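Gremel Hand-Held Gripper, Club Set
Item 1783

Home / Clubs and Classes / Grippers

The Gremel is a two-finger gripper worked by hand. Students use it to practice pick-and-place tasks before they program an arm, and to record their own runs for a class project. It is sold to school clubs, evening classes and competition teams.

What's in the set
2 hand-held grippers
6 spare finger tips
1 hex key for the finger plates
Printed task book (39 tasks, easy to hard)

Max. opening: 80 mm
Age: 14 and up
Computer not included

The task book was written by Fouzia Jadoon, who runs the Panyasiri robotics club. Tasks 1 to 10 can be done alone. From task 11 on, students work in pairs at one table and pack small goods into a box. Any open carton will do. Teams preparing for the Zaltus Cup should start with the packing tasks, as the cup rules allow only one grip per item.
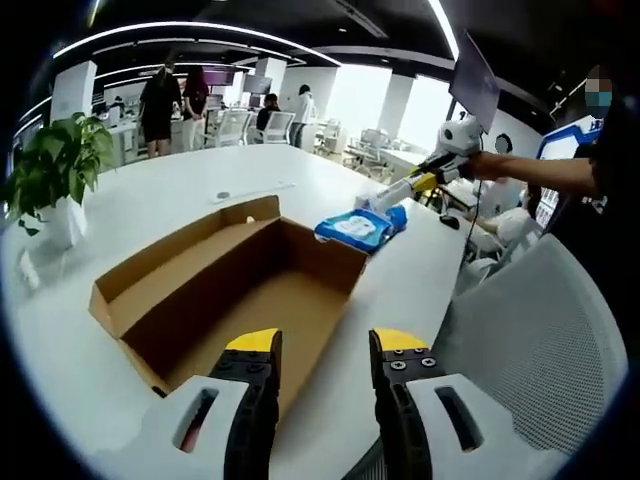
Packing task with two grippers: open carton and a pack of wet wipes.

Replacement tips are sold separately. Tighten the plate screws by hand and check them before each session. Do not use the gripper to lift glass or open containers of liquid.

Orders from schools can be paid by invoice. For class quantities or a loan set, write to Irén Kelemen at the Prerico education desk. Loan sets for May are already booked.

Related items: finger tips, carry case, task book (extra copy)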